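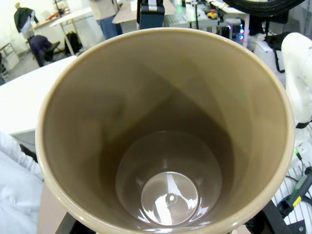

When I moved to Reledport in September, I had already studied English for many years, and I thought that small talk would be the easiest part. In my first week a colleague, Ingeborg Eichhorn, asked me in the hallway, "How are you?" I stopped and began to tell her about my back pain and the problem with my landlord. She listened very kindly, but I saw that she was holding the door with one foot.

In my country we ask this question only if we have time for the answer. Here it is more like a greeting, and the correct reply is "Good, you?" said while walking. It took me the whole winter to do it without feeling that I was lying.

After this I started to keep a notebook of phrases that people say around me. Now it has 197 of them. Some I understand but never use, for example "no worries if not." My neighbor Octavio Cisternas, who came from Chile as a young man, told me that he still translates such things in his head after 30 years. This was a comfort to me, and also a little bit sad. 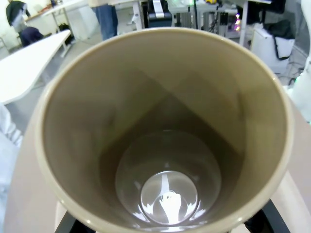
Vocabulary for the home was a different kind of difficulty. At school we learned "cup," "glass" and "plate," and the teacher was satisfied. Then I came to the store on Ruggiero Street and found mugs, tumblers, beakers and pitchers, and I did not know where one word ends and the next begins. A tall plain one with straight-looking sides and no decoration, beige or a little gray inside, I would call simply a cup. Octavio says tumbler. We argued about it up to the bus stop and did not agree.

Next I want to write about telephone calls, which I still avoid when I can. Last month I practiced one sentence for the dentist all morning, and then the dentist's office had an answering machine. I left the sentence there anyway.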